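Has anyone used the Endura arm kit for small kitchen-type tasks?

I'm thinking about getting the Endura kit with the parallel gripper and the wrist camera add-on. The seller is Margaritis, who also offer a setup visit and a support plan. I teach an evening class on automation and I'd like one bench the students can use for simple handling work: pick up a cup, move it, pour something, put a utensil on a plate. Nothing heavy and nothing hot.

The product page has plenty on reach and payload and very little on what the wrist camera is like to use once the gripper is close to something. I got a chance to try the kit for an evening in November and saved some pictures. I'd like to hear from people who have had it for longer than that.

Camera view at the wrist, close in: 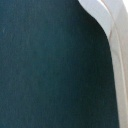 Zakhar Prokopenko

At that distance I get a lot of dark teal, one rounded edge and a strip of light background. I could tell which side the edge was on and not much else. Is this normal for the add-on? Is there a setting for it, or do people just rely on the fixed camera for the last part of the move?

My other questions:

Is the setup visit worth paying for if I have already wired up one arm before?

Does the cable get in the way? It hangs quite loose.

Can students teach positions by hand, or do they need to go through the software every time?

I have a budget for one kit and either the visit or the support plan, but not both. The class is small and meets for two hours at a time, so anything that takes 30 minutes to set up each week is going to be a problem.

Skudberg

I've had this kit for two terms at a training center. We bought it from Margaritis as well.

The camera. Yes, that is what you get when something large is right in front of it. Ours is soft at close range and I never found a setting that fixed it. What helped was planning the moves differently. Stop the arm short of the object, take the wrist picture there, work out the position from that, and then do the last part without looking at the wrist view at all. Use the fixed camera to check. If your students expect to steer by the wrist view all the way in, they will get frustrated.

The layout. We use the same kind of table as you, with play kitchen pieces, and I would keep them spread out as in your side view so there's some clear surface between them.

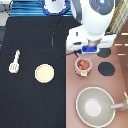
Gripper over the small cup, with the bowl and dark pads on the pink side.

The cup with the orange stuff in it is a good first task. Start with it empty, though. We had students go straight to a full cup and spent the rest of the session sweeping. Once they can set an empty one down in the same spot 20 times without knocking it over, let them put something in it.

The spatula is a lot harder than it looks. A thin handle lying flat on a mat gives the fingers very little to grab. We ended up sliding a folded cloth under the handle to lift it a bit. You could also leave the spatula for the last week.

The cable. Route it yourself. Ours came with clips, and I moved two of them higher up the arm so the loop stays out of the work area. Then run the wrist through its full rotation slowly and check that nothing pulls tight. Do this before the students touch it. A loop that's too short is worse than one that's too long.

Hand teaching works. Hold the button, move the arm, let go, save the point. It drifts a little if you let go of the button too fast. Most of our students had it in one session.

The visit. Skip it if you have wired one before. The person we got was fine, but it was mostly unpacking and bolting down. I'd put the money into the support plan, mainly for the spare finger pads. We have gone through 5 sets.

Weekly setup is seven minutes for us if the base stays bolted to the table. If you have to pack it away after each class, it's much longer, as you need to redo the camera alignment.

Kaka

We have the same arm but not the camera add-on so I can't help with that part.

I disagree about the visit. The alignment for the fixed camera took me most of a weekend from the manual and the manual skips a step (you have to save the table plane before you save the tool offset, or it throws the tool offset away without a warning). The person on the visit would have known that. If you do skip it, write that step down somewhere.

Also tape the outline of every object on the table. Ours get bumped and then the saved positions are off and the students think the robot is broken.

Zakhar Prokopenko

Thanks both. I went through the pictures again with the stop-short method in mind and the side view does give enough to check the fingers against the table. 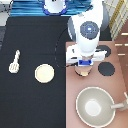 Side view with the fingers pointing down beside the lower dark disc.

I'm going to order the kit with the support plan and do the alignment myself, with Kaka's note about saving the table plane first. The base can stay bolted down, I checked with the school. I still haven't decided on the wrist camera. Skudberg, if you were buying again would you pay for it?

Skudberg

For a class, yes. It's useful for finding things from higher up, and the students like having it. For a bench that does the same job every day I would leave it off. Ask Margaritis if they'll let you add it later at the kit price. They did for us.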